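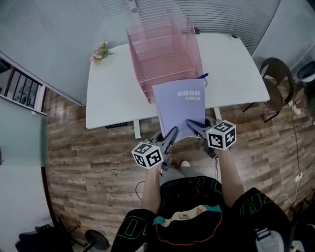 About Jimden

Jimden repairs and refurbishes tablets, e-readers and small laptops. We sell the refurbished ones through this site and over the counter at our shop in Sollow, and we look after the tablets used by schools, surgeries and small firms in the area.

How we started

Kenna Yule opened the shop in a single room behind a key cutter's on Nolen Street. At that point it was mostly phone screens. Tablets came in now and again and other shops in town tended to turn them away, as the glass was glued down and the parts were slow to arrive. Kenna took them on and kept notes on each model, and after a while people were being sent to her from the other shops.

Luminița Ilie joined to run the bench. She had worked on car radios and satnavs before that and brought her own soldering station with her, which we still use. The two of them moved the business to the present building, the old Leclerc furniture showroom, when the lease on the first room ended. We kept the Leclerc sign over the side door because people in Sollow give directions by it. Parcels addressed to "Leclerc side door" do reach us.

What we do now

Most of our work falls under repairs. We replace screens, batteries, charging ports, speakers and buttons on most makes of tablet going back several years. We also recover files from devices that won't start, where the storage is still sound. If it isn't, we say so and charge only the inspection fee.

We buy used tablets from firms and schools that are changing their stock. Each one is wiped, opened, cleaned and tested, and given a new battery if the old one holds less than it should. We then grade it A, B or C on looks alone. A grade C tablet has scratches or a dent in the case but has passed the same tests as a grade A. Last year we sold 1,172 refurbished tablets, most of them grade B.

The third part of the business is looking after tablets in bulk. We set them up, put them in cases, label them, install what the customer needs and swap them when they break. Our largest customer has 400 tablets with us and our smallest has 2, a pair used for taking bookings at a riding stables.

We don't repair televisions, games consoles or desktop printers. We stopped doing phones in January, when the phone side had become small enough that we were holding parts for it and not using them. There is a list of phone repairers we trust pinned up by the counter, and we are happy to read it out if you ring.

How a repair works

You can bring a device in or post it. Either way it gets a job number, and the number goes on a sticker on the back and on your receipt. Please take off any case and keep the charger at home unless we ask for it. We end up with a box of unclaimed chargers every year and it is hard to match them up again.

The device is inspected first, usually by the end of the next working day. We then send a price. Nothing is done until you accept it, and if you say no, you get the device back as it came, with the inspection fee to pay. If you accept, most screens and batteries are done within the week. Charging ports take a bit longer on the models where the port is part of the main board.

We ask for your passcode only when we can't test the repair without it. If you would prefer not to give it, you can come in and unlock the tablet yourself at the counter while we check it over.

Every repair has a 12-month guarantee on the part we fitted. It doesn't cover a second drop.

Parts

We use makers' own parts where we can buy them and good copies where we can't. Your quote says which it will be. On older tablets there is sometimes a choice of the two at different prices, and we will put both on the quote. Parts taken from broken tablets are used for buttons, brackets and cameras, never for batteries.

Old batteries and boards go to a licensed recycler. We will take any dead tablet off your hands for nothing, whether or not you buy anything from us. Please sign out of your accounts first if it still switches on.

Who works here

There are 8 of us. The ones you are most likely to deal with are:

Kenna Yule – owner. Buying, prices, and anything to do with contracts.

Luminița Ilie – workshop manager. She checks every repair before it goes out and answers technical questions by email.

Kerttu Aaltonen – schools and business accounts. Kerttu set up our labelling system and does most of the site visits.

Tamara Crăciun – front counter and post. If you have sent us a device, Tamara is the person who opened the box.

Ruxandra Ene – data recovery and board repairs. She works part time, so these jobs can wait a few days longer than the rest.

We take on one trainee at a time. The training lasts a year and is paid, and it starts with batteries. No qualifications are needed but you should have steady hands and be able to write a clear note. When there is a place going, it is put on the jobs page and in the shop window.

Finding us

The shop is on the corner of Nolen Street and the market car park. The front door is on the car park side. There is a step at the front, and the side door is level with the pavement; ring the bell there and someone will let you in. Parking is free for the first half hour, which is enough to drop something off.

The counter closes for lunch from one until half past. The phone is answered through lunch if there is someone near it.

If you are posting a device, print the form from the repairs page, fill it in and put it in the box. Wrap the tablet well on all sides and don't use an envelope, even a padded one. We send everything back by tracked post and the cost is included in the quote.

Complaints

If something has gone wrong with a repair, bring it back or email the workshop with your job number. Luminița will look at it herself. If you aren't happy with her answer, ask for Kenna.

Page last updated June 2024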